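# 第四章 双臂工位:安装、接线与首次取放

本章接着第三章的台架组装往下写。做完之后,工位应能用右臂从木制收纳盒里取出一个瓶子,再原样放回去。 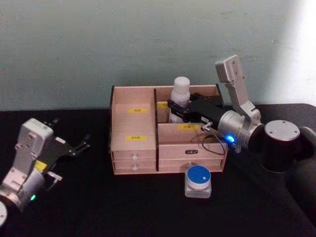
## 4.1 开始之前

本章按 Staniforth 共享工坊的双臂工位编写。在家里搭的话,步骤相同,台面尺寸和电源位置按自己的情况调整。文中的几个名称:

- **Prundik**:控制软件,装在工位电脑上。
- **Sukton**:急停与供电盒,两条臂共用一只。
- **Valtard**:夹爪转接板,每条臂腕部各一块。
- **左臂、右臂**:以操作者面对台面、墙在台面后方为准。

如果第三章的底座螺栓还没有复紧,先回去复紧,再往下做。

> **注意**
> 本章所有机械操作都在断电状态下进行。需要上电的步骤会单独写明“上电”,没有写的一律断电。

## 4.2 台面

1. 把台面擦干净,铺上哑光黑色台垫。台垫要盖到两个底座的边缘,中间不留接缝。
2. 用手掌从左往右推一遍,把鼓起的地方赶平。压不平的角用双面胶固定。
3. 在台垫后沿贴一段窄胶带,与墙平行。后面放收纳盒时以它为基准。
4. 清走不在本章用到的工具。螺丝刀、扎带和杯子不要留在两臂够得到的地方。

台垫不要换成亮面的。我们试过一块亮面板,头顶灯一开,相机画面里到处是反光,玻璃罐的边缘经常识别错。家里如果只有亮面桌子,铺一块黑布也能用,四边要绷紧。

## 4.3 收纳盒的摆放

收纳盒放在台面中部,两臂之间,抽屉朝操作者。

1. 把盒子后沿对齐台垫上的胶带。
2. 关上全部抽屉。抽屉没有关到底时,前面板会突出来,夹爪下降时容易刮到。
3. 检查隔板。隔板应当插到底,用手轻推不晃。
4. 贴标签。标签贴在格子的前面板或后内壁上,字朝向操作者。旧标签要撕干净再贴新的,不要叠着贴。
5. 在盒底四角各贴一小块防滑垫,然后重新对齐一次。

> **说明**
> 标签是给人看的。Prundik 按坐标找格子,不读标签上的字。换了标签但没有在软件里改格子名称,程序照常运行,只是日志里的名称对不上。

格子在软件中的命名建议用位置,不要用内容。“右后格”过半年还是右后格,“维生素格”可能早就装了别的东西。

## 4.4 安装夹爪

左右两臂的夹爪装法相同,线束走向不同。先装左臂。

1. 确认 Sukton 盒上的总开关已断开,急停按钮已按下。
2. 把 Valtard 转接板贴到腕部法兰上,定位销对准销孔。装反时销子进不去,不要硬敲。
3. 用手把螺丝全部拧上,再按对角顺序上紧,扭矩 7 N·m。
4. 把夹爪主体推入转接板,听到卡扣声后向外拉一下,确认没有松动。
5. 检查夹指上的小螺丝。松的补紧,滑牙的更换。
6. 用手把两根夹指分开再合上。整个行程里阻力应当均匀,中途有卡顿就拆下来清理导轨。

右臂重复上面的步骤。

> **当心**
> 夹爪断电后仍有残余夹紧力。手指不要伸进两根夹指之间,清理导轨时用塑料撬片。

夹指垫片属于耗材。开合超过 3,000 次之后,不管外观如何都换一副新的。开合次数在 Prundik 的“维护”页能查到,换完记得清零。

## 4.5 线束

1. 夹爪线从转接板侧面引出,在腕部留一段松弛,再固定到连杆上。
2. 用手慢慢转动腕部到两个方向的极限,看线是否被拉紧。拉紧了就放长一点,重新固定。
3. 把右臂伸到收纳盒上方,再看一次。线会垂下来形成一个弧,弧的最低处不能碰到盒子里的物品。
4. 扎带扎到线不滑动就够了,不要勒进外皮。多余的头剪平。
5. 把两条臂的线分别引到 Sukton 盒的 L 口和 R 口。

线留多长,两头都有麻烦。太短会在腕部翻转时拔脱接头,太长会挂住瓶盖。工坊现在的做法是先留长,跑完 4.9 节的试运行后再收短一次。

> **说明**
> L 口和 R 口的插头外形一样,插反了也能上电。Prundik 启动后会分别点动两条臂,这时候最容易发现插反。见 4.7 节第 4 步。

## 4.6 急停检查

每次改动线束或重新上电之后都要做,不能跳过。

1. 人站在两臂工作范围之外,手放在急停按钮旁。
2. 上电。
3. 在 Prundik 里让左臂以最低速度抬起。
4. 抬起过程中按下急停。左臂应立即停住,不下坠。
5. 旋开急停,在软件里点“复位”。左臂应保持不动,等待新的指令。
6. 对右臂重复第 3 到第 5 步。

复位之后手臂如果自己动了,立刻再按急停并断电。这种情况多半是 Sukton 盒里的自保持跳线没有拆,处理办法见附录 B。处理完之前不要使用工位。

## 4.7 首次上电

1. 旋开急停,合上总开关。
2. 等待腕部指示灯亮起。
3. 打开 Prundik,选择“双臂工位”,点“连接”。
4. 软件会先点动左臂,再点动右臂。动的手臂与屏幕上写的不一致时,断电,对调 L 口和 R 口的插头。
5. 让两臂空载预热 14 分钟。预热期间台面上不放任何可移动的物品。
6. 预热结束后执行“回零”。

工坊的配置文件里,指示灯颜色这样设定:

| 颜色 | 状态 |
|---|---|
| 绿色常亮 | 待命,可以接收指令 |
| 蓝色常亮 | 正在执行任务 |
| 红色常亮 | 急停或故障 |
| 红色闪烁 | 通信中断 |

两条臂的灯各自独立。一条臂待命、另一条在取放时,颜色不同是正常的。自己改过配置文件的,以自己的设定为准,并把对照表打印出来贴在工位旁。

> **当心**
> 绿灯表示手臂可以接收指令,不表示可以把手伸进去。要碰台面上的东西,先按急停。

## 4.8 标定收纳盒

标定的目的是让 Prundik 知道盒子在哪里。盒子挪动过就要重做。

1. 在软件里新建一个盒子,选择“开口格加抽屉”。
2. 切换到手动引导模式,扶住右臂肘部和腕部,把夹爪移到盒子左后角正上方。
3. 慢慢下降,夹指尖端接近板边时停住,点“记录”。不要压到木板上。
4. 对右后角和右前角重复第 2、第 3 步。
5. 退出手动引导。软件会算出盒子的位置和角度,并显示误差。误差显示为黄色或红色时重新记录。
6. 逐个输入格子的深度。深度从前面板上沿量到格底,用钢尺量,不要估。
7. 保存,文件名里写上月份,例如“右侧盒_六月”。

然后用左臂做同样的标定。两条臂得到的盒子位置会有一点差别,软件会提示是否合并,选“是”。

> **说明**
> 手动引导时如果觉得手臂很沉,或者松手后慢慢下垂,检查夹爪重量有没有填。换过夹指却没有更新重量,是最常见的原因。

## 4.9 取放试运行

先用一个带圆盖的白色塑料瓶。空瓶容易被夹歪,装一些米或沙,拧紧盖子。

### 4.9.1 设置

1. 按急停,把瓶子立在右后格里,离两侧隔板都留出夹指能进去的空隙。
2. 在前方台面上放一个带盖的小玻璃罐,作为障碍物登记到软件里。没有登记的物品,软件规划路径时不会避让。
3. 旋开急停,复位。
4. 把右臂设为“执行”,左臂设为“待命”。左臂的待命姿势选“张开、悬停”,夹爪停在台面上方,不进入收纳盒范围。
5. 把最大速度限制为 400 mm/s。第一次运行再把速度滑块拉到最低档。

### 4.9.2 运行

1. 点“单步”。右臂移到格子上方,停住。
2. 从侧面看夹爪是否对准瓶子。偏了就停下来,回 4.8 节重做标定,不要在这里用偏移量硬凑。
3. 点“单步”。夹爪张开并下降。
4. 再点一次。夹爪合拢,夹住瓶身。夹持点应在瓶盖下方。
5. 点“单步”,瓶子被竖直提起,直到瓶底高过格子前面板。
6. 停住,看一会儿。瓶子不应在夹指间往下滑或转动。
7. 点“返回”,让右臂按原路把瓶子放回格子,松开,升起。

单步走通之后,再用“连续”模式跑同样的动作。连续模式下手一直放在急停旁,人不离开。

### 4.9.3 夹持力

夹持力从最低档开始,每次加一档,加到瓶子不滑为止。塑料瓶瓶身出现凹陷,说明加多了,退回一档。玻璃罐另存一份参数,不要沿用塑料瓶的。

> **当心**
> 试运行阶段不要夹玻璃罐。它在这一节只作障碍物使用,夹取步骤在第五章。

## 4.10 常见问题

**夹爪下降时碰到隔板。**
先看瓶子是不是放得太靠边。位置没问题的话,检查软件里隔板的厚度,默认值偏薄,深色隔板要自己量了再填。

**瓶子提起来后倾斜。**
夹持点太高或太低。调整“抓取高度”,一次改一点。夹指垫片一边磨损、一边较新时也会这样,成对更换。

**盒子被整个带起来或拖动。**
瓶底或夹指卡在格子里了。按急停,切到手动引导,把夹爪张开退出。随后检查防滑垫,重新标定。

**左臂在待命时轻微抖动。**
多数是底座螺栓没有复紧。复紧后还抖,把左臂的待命位置往后收一点,避免手臂伸得太远。

**相机找不到瓶盖。**
白色瓶盖后面是浅色墙,灯光又打在墙上时容易丢失。把灯转开,或者在右臂背后的墙上挂一块深色布。布要固定好,不能垂到手臂的活动范围里。

**Prundik 连接后只显示一条臂。**
断电,重新插拔不显示的那一路。还不行就把两路对调,看问题跟着插头走还是跟着接口走。跟着插头走查线,跟着接口走查 Sukton 盒。

## 4.11 收工

1. 让两臂回到停放姿势。
2. 退出 Prundik,等它写完日志。
3. 按下急停,断开总开关。
4. 取出盒子里的试验瓶和台面上的玻璃罐,放回架子。
5. 在工位记录本上写明改过哪些参数、盒子有没有挪动过。

共享工坊的用户请把配置另存一份,不要覆盖默认文件。下一位使用者开机时,默认文件应当与本章所写的一致。

抽屉的开关动作和左右臂交接在第五章,需要先完成本章的盒子标定。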